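Fovesgate Folding Notes

README for the garment folding set, shorts section

Last revised 10 April 2025

What is in this folder

This folder holds the written notes, the checklists and the reference pictures for folding shorts. Shirts, towels and trousers each have their own folder and their own README. The shorts notes were split off from trousers in October, after it became clear that most of the trouser steps made no sense on a garment that short.

The set covers 26 garments. Most are sports shorts with an elastic waist. A few have a drawstring, and 2 have a button and fly. Those last ones are marked "stiff" in the garment list and should be folded by the trouser method.

Files

garments.csv — one row per pair of shorts, with color, size, waist type and fabric weight
folds.txt — the three accepted folds, in words
starts.txt — the starting states, with the codes used in the log
log.csv — 117 rows, one per fold
pictures — reference pictures, sorted by starting state

The log and the garment list share the column "item". If you rename an item in one, rename it in the other. The check script does not catch this yet.

Garment list

Color is written as a plain word: red, navy, black, gray. Please don't use the names from the store tag. We had one pair entered under two different blues for months. Stripes and panels go in the "trim" column, with the side they run down if there is only one. Leave the column blank for plain shorts.

Size is the size on the label. Where the label is missing, we measured across the waist with the elastic relaxed and wrote the measurement in the notes column.

The Cumitz and Cokov pairs came in as two separate donations and are kept in separate bins. The fabric differs a good deal. The Cokov shorts are slippery and tend to open up again after the second fold, so allow for that when you read the log.

Folding surface

Use a padded, covered surface. A bare tabletop lets light fabric slide when you smooth it, and you end up chasing the waistband. Brush off lint between dark and light garments. Nothing else should be on the surface during a fold, and that includes the next garment.

Starting states

Every row in the log has a start code.

F — flat, both legs down, waistband at the top
H — folded in half along the center, legs stacked
P — partly folded, legs going different ways
B — bunched, no clear outline
I — inside out, in any of the above shapes (written as IF, IH and so on)

P is the code people get wrong most often. If you can pick out at least one leg without touching the garment, it is P. If you have to lift the cloth to find a leg, it is B. The side seam or side stripe is the best guide. Follow it as far as it goes and you usually know which leg you are looking at. 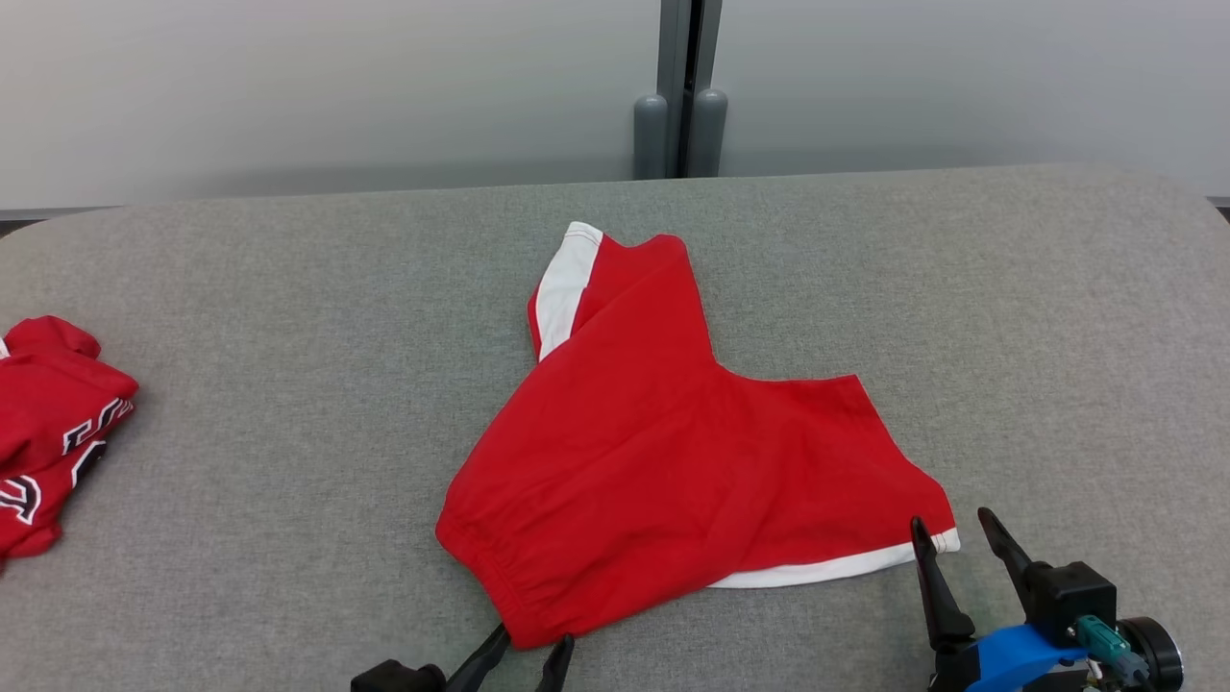 Red shorts with a white side stripe, start code P. One leg points toward the back of the table, and the stripe goes under a fold partway down.

A note from the Morrison laundry room, which uses the same codes: we would split P in two. When the stripe is hidden for half its length, new folders here treat it as a bunched pair and shake the whole thing out. That works, but it is slower than just turning the one leg down. Could there be a code for "one leg up, rest flat"?

We have left P as it is for now. Splitting it would mean going back over every P row in the log. If you want to record the difference, write "leg up" in the notes column and we will sort it out in the next revision.

Accepted folds

Half and half: stack the legs, tuck the point of the seat in to make a straight side, then bring the hem up to the waistband.

Thirds: stack the legs, tuck the seat, then fold in three from the hem. Use this for the longer basketball styles.

Roll: stack the legs and roll from the waistband down. Drawer storage only. Rolls don't stack on a shelf.

A fold counts as done when it can be picked up with one hand and set down again without opening. Elastic pairs should lie with the waistband on the bottom. Tie drawstrings loosely or push them inside the waistband before you start.

Known problems

Time is missing from the first 15 rows of the log. The folds themselves are fine.

Two items in the Cumitz bin have lost their labels and look alike. Check the trim column before you log either one.

The check script rejects the code IB. Enter it as B and write "inside out" in the notes.

Changes

Corrections to the garment list can be made directly. For changes to the codes or the accepted folds, open a request first and say which rows would be affected.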